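Rudia Robotics Club: Notes on the Food Handling Unit

The food handling unit has now reached its midpoint, and several families have asked what their children are working on after school. I have been the supervising teacher of the Rudia Robotics Club for four years, and I use this blog to record our work in more detail than the school newsletter allows. What follows is my own account and does not replace the formal report that goes to the school at the end of term.

The club has 20 members this year, drawn from Years 9 to 12. They are organised in small teams, each with a lead, a programmer and a person responsible for the written log. Membership is open to any student who has completed the workshop safety module. Prior experience with programming is helpful, but it is not required, and some of our strongest members arrived with none.

Each year the club takes on one unit of work outside the competition season. Last year it was sorting laboratory glassware. This year the members voted for food, and after some discussion the teams settled on steamed buns. Deisy Rivadeneyra, who leads the senior team, made the case in a short written proposal. A bun is soft, it is pleated on top, and no two are quite the same shape. It marks easily if it is squeezed too hard and it drops if it is held too lightly. The younger students had hoped for pizza, and that proposal has been kept for another year.

The task as written is simple to state. The arm must approach a steamer tray, take hold of one bun without disturbing its neighbour, lift it clear of the rim and place it on a plate. A run is counted as complete only when the bun is on the plate and shows no visible damage. The log keeper makes that judgement and the programmer may not argue with it. This rule was introduced after the first fortnight and has improved the atmosphere in the room considerably.

Most of the term so far has gone into the approach. Students tend to assume that closing the fingers is the difficult part, and they write their first programs accordingly. In practice the fingers must come down in the right place before closing them is of any use. Where two buns sit close together there is very little space for a finger to pass between them, and an error that would not matter with a wooden block will push the second bun across the tray. 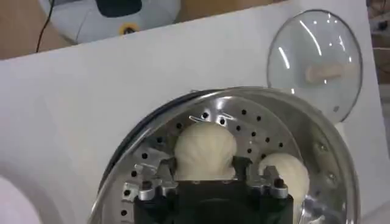 The teams have taken different views on how to deal with this. Deisy's team prefers to come in low and slow, with the fingers opened wide early in the movement. Octavio Ospina's team prefers to hold the arm higher, correct its position there and then descend in one motion. Both methods have their supporters. I have asked each team to write up the other team's method in fair terms before the next review, an exercise I recommend to any colleague running a similar group.

Reflections have been the other recurring topic. Polished steel is difficult for the vision program, which is inclined to treat a bright highlight on the metal as the edge of something. Abelardo Salazar in Year 10 has spent several sessions on this alone. His present approach is to look for the matte surface of the bun first and to disregard very bright areas until later in the process. It works well in the middle of the tray and less well near the rim, and he has said so plainly in the log.

The records are the part of the unit of which I am most proud. The students have 1,452 logged attempts between them, each with a note on the starting position, the result and the likely cause of any failure. The original target was 1,000 by the end of term. I had expected the notes to become shorter as the weeks went on, and in some cases they did, but the best of them would be acceptable in a first-year university laboratory.

A few matters of housekeeping. The handling buns are kept in a labelled container in the workshop refrigerator and are not to be eaten under any circumstances. A separate supply is provided for afternoon tea. Members are reminded that hair must be tied back and that the stop button must be within reach of a second person whenever the arm is powered. Laptops should be charged before the session - the power outlets along the window side are needed for equipment.

My colleague Nermin Sönmez has agreed to take the programming workshop for newer members during second term. It will cover coordinate frames, basic calibration and the reading of log files. Students who found the calibration sheet confusing are strongly encouraged to attend, and those who found it easy are welcome to come and help.

The open afternoon will be held in September in the main workshop. Each team will demonstrate its method and answer questions from visitors. Seating is limited to 32, and families of current members will be given first choice of places. Enquiries may be left for me at the school office.

Rosaura Giraldo

Posted 2026-05-27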